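Notes for the evening talk on floor care in rented halls
Speaker: Jelle Verschueren
Running time: 30 minutes, questions after

Opening
Thank the Bakker hall for having us. Ask who looks after a floor that other people use. Wait for hands.

Start with the Nirkis dance room. Three groups share it and each one has its own way of mopping. The first group uses far too much soap. The soap dries as a film, the film holds dirt, and the next group decides the floor needs more soap.

1. Sweep first
Grit does more harm than spills. Sweep toward the door, then go over the corners with a hand brush. At Nirkis this takes 11 minutes – say the number, people expect it to be longer.

2. Tape and marks
Every shared floor ends up with tape on it. Ask the group before lifting any. Pull it back low and slow, and warm old tape with a hair dryer. Rub off what glue is left with a damp sponge, then rinse the spot. Small dark specks on a pale floor are easy to miss under ceiling lights, so get down and look from the side.

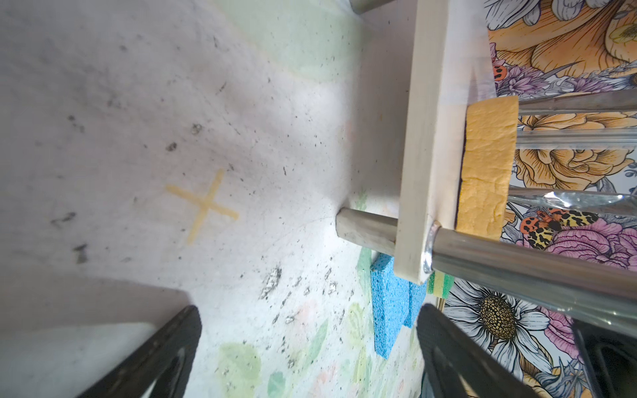
3. Water
One cap of cleaner to a full bucket. Change the water when you can't see the bottom. Pass the Zilberg bucket around at this point.

4. Who does what
Put up the sheet with 9 lines on it. Read out the first two only. Mention that the October version is the current one – older copies still have the wrong mop heads.

Questions
Someone will ask about wax. Answer: check with the owner first.
Spare handouts are on the table by the coats.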